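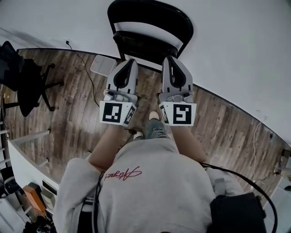
Plank floor and white wall in the box room

Tags: Home & Garden > Floors > Cleaning
Posted in September by Sibel Dursun

Hello all, we've moved to Fadthorpe and I'd love to know how you kind people clean old floorboards without leaving them streaky? I've used 500 ml of vinegar in a bucket and they still look dull, bless them.

Ramiro Arroyo
Oh, go easy on the vinegar, Sibel! A drop of mild soap, a well-wrung mop, and go along the boards. My mum swore by it.

Toprak
just get a rug

Comments (2)
Stedus: Soap worked a treat on ours, thank you Ramiro.
Clavilis: What about waxed boards?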